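Plimton Teleoperation Working Group
Minutes of meeting, July 3, 2019
Held in the upstairs meeting room, Plimton

Present: Jonas Fuchs (chair), the simulation team, two operators from the Mushi bench, one representative of Okamero by phone.
Apologies: the Zestance project lead.

1. Previous minutes

Accepted with one correction. Item 5 should have said that the pedal is to be rewired, not replaced. The pedal has since been rewired and is back on the Mushi bench.

2. Demonstration count

The group now holds 333 demonstrations for the kitchen tasks, all driven by remote control in the simulator. Of these, 158 have been checked and labelled. The rest are waiting on a second pair of eyes. Jonas said the checking is slower than the recording and he would sooner stop recording for a fortnight than let the pile grow. Agreed to hold recording at the present number until the labelling catches up.

The operators asked whether runs with a long pause at the start should be thrown out. After some discussion it was agreed to keep them and trim the pause, provided the arm is still for the whole of it. A run where the operator drifts while waiting is to be marked and set aside.

3. Hand guiding versus remote control

Okamero would like part of the Zestance set recorded by hand guiding on the real arm, with the operator holding the wrist and moving it through the task. Their view is that the paths come out smoother. The Mushi operators agreed on the smoothness but said that the operator's own hand and sleeve get into the wrist view, and those recordings can't be used for training from images without a lot of cleanup.

The chair proposed a small trial of four tasks, each done both ways by the same person. Carried. The bench is to be booked through the usual sheet — please don't move other people's bookings to make room.

4. Views in the simulated kitchen

The simulation team raised the matter of what the operator has to go on when only one finger shows and the work surface is clear. In a view like the one below there is the dark finger coming up over the white surface, the plank running across behind, and very little else to judge distance by.
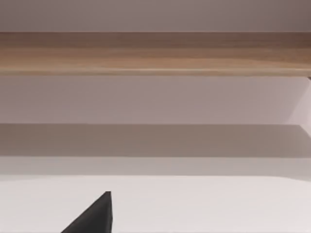 Jonas replied that depth was the complaint he heard most from new operators, and that he did not want it solved by putting marks on the surface which a trained policy might then learn to rely on. He asked whether a height readout could be shown on the operator's monitor only and kept out of the recorded images.

The simulation team said it could. The readout would be drawn after the image is saved, so the recordings would stay as they are. They estimated three days' work, including a switch to turn it off for experienced operators, some of whom find overlays distracting. Agreed to go ahead.

A second suggestion, to add a side view as a permanent extra window, was left open. The Okamero representative was in favour. The operators were less keen, as they tend to watch one window and forget the other. To come back once the readout has been tried.

5. Operator training

New operators currently get one afternoon of practice before their runs are counted. It was felt this was too short for the drawer and lid tasks. From now on a new operator does practice runs until three in a row are finished without a reset, and none of the practice runs go into the set.

The written guide still describes the old controller. The Mushi operators will rewrite the section on opening and closing the gripper, and add a note on re-centring the controller between runs.

6. Other business

The Zestance review has been moved to December. The chair will confirm the format with Okamero.

The headset cable at the second station is fraying and has been taped for now. A replacement is to be ordered.

Actions
Hold recording and clear the labelling backlog: all operators
Trial of both methods on four tasks: Mushi bench
Height readout on operator monitor: simulation team
Revised guide, gripper section: Mushi operators
Review format: Jonas Fuchs
Headset cable: Jonas Fuchs

Meeting closed at noon. The next meeting will be called when the trial recordings are in.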